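Oktober, kurz nach elf am Abend

Die Waschmaschine schleudert noch, und solange sie schleudert, darf ich sitzen. Das habe ich heute so festgelegt. Sie wandert dabei immer ein Stück Richtung Tür, und irgendwann werde ich morgens im Bad eingeschlossen sein, mit nichts als einem Stapel Handtücher und der Gebrauchsanweisung auf Dänisch.

Also Wäsche. Der ganze Tag ging für Wäsche drauf, obwohl ich eigentlich die Steuer machen wollte. Wer die Steuer machen will, hat plötzlich eine sehr saubere Wohnung, das kenne ich schon von den letzten Jahren. Letztes Mal habe ich die Fugen in der Dusche geschrubbt, diesmal war der Kleiderschrank dran. Ich habe morgens nur ein Paar Socken gesucht und um zehn lag alles auf dem Bett, Winter und Sommer durcheinander, dazu eine Badehose, die ich seit dem Urlaub in Gresside für gestohlen hielt. Ich hatte damals den Pensionswirt im Verdacht. Ich entschuldige mich hiermit schriftlich, das muss reichen.

Das Bett war als Arbeitsfläche schnell verloren, der Esstisch ist von Belegen besetzt (siehe Steuer), und das Bügelbrett hat sich im Frühjahr mit einem Geräusch verabschiedet, das ich bis heute im Ohr habe. Blieb der Boden. Ich habe das große grüne Laken genommen, das khakifarbene, das ich mal im Ausverkauf bei Plarnska gekauft habe und auf dem noch nie ein Mensch geschlafen hat. Im Laden hieß die Farbe Salbei. Zu Hause heißt sie Bundeswehr. Als Unterlage zum Zusammenlegen macht es sich aber gut, und endlich hat es eine Aufgabe.

Natürlich war es selbst zerknittert. Ich habe dann erst einmal das Laken glattgestrichen, auf dem ich andere Sachen glattstreichen wollte, auf Knien, mit beiden Unterarmen, und nach einer Weile kam mir der Gedanke, dass man das auch lassen kann. Links ging es halbwegs, rechts hinten sind die Falten geblieben. Dort wohnt jetzt niemand.

Mit den Handtüchern war ich zügig durch. Handtücher sind dankbar, die haben vier Ecken und keine Meinung. Dann die Hosen, dann die T-Shirts, und da wurde es zäh. Es gibt eine Methode, bei der man den Stoff an zwei Punkten greift, einmal die Arme kreuzt und das Ding fertig gefaltet ablegt. Ich habe die Anleitung 6 Mal gelesen. Bei mir kommt dabei etwas heraus, das man eher verbinden als in den Schrank legen möchte.

Am schlimmsten das blauviolette. Es war mal kräftiger, inzwischen ist es ein bisschen verwaschen, und es hat einen eigenen Willen. Zieht man oben glatt, knüllt es sich unten zusammen, und zieht man unten, steht die Naht hoch wie eine beleidigte Augenbraue.

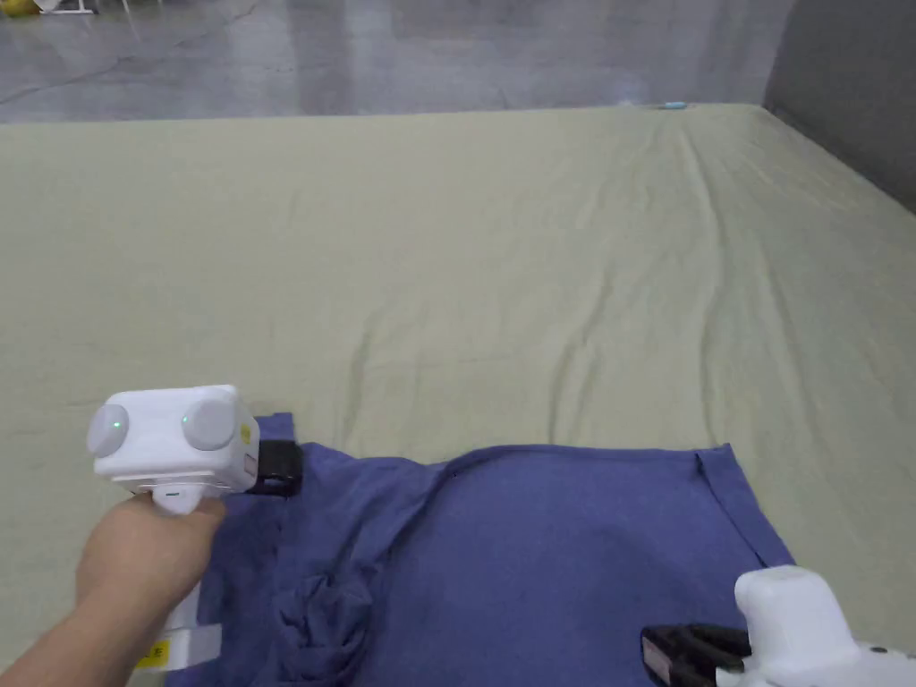 Irgendwann habe ich es einfach gerollt. Rollen ist ja angeblich modern und platzsparend, und in meinem Fall verdeckt es vor allem, was drinnen passiert ist. Die Rolle liegt jetzt ganz hinten im Fach, neben dem Pullover aus Ondley, der kratzt und den ich trotzdem behalte, weil er teuer war. Aussortiert habe ich am Ende 4 Teile. Für einen ganzen Tag ist das keine Quote, mit der man irgendwo auftreten könnte, aber die Tüte steht im Flur, und ich bin schon zweimal darüber gestolpert – sie wirkt also größer, als sie ist.

Mittags gab es Brot im Stehen, abends auch. Die Knie tun weh. Das Laken liegt noch ausgebreitet im Zimmer und ich gehe außen herum.

Die Maschine ist jetzt still. Drin ist die Bettwäsche, und mir fällt gerade ein, dass ich gar keine andere bezogen habe. Bleibt wohl nur das grüne.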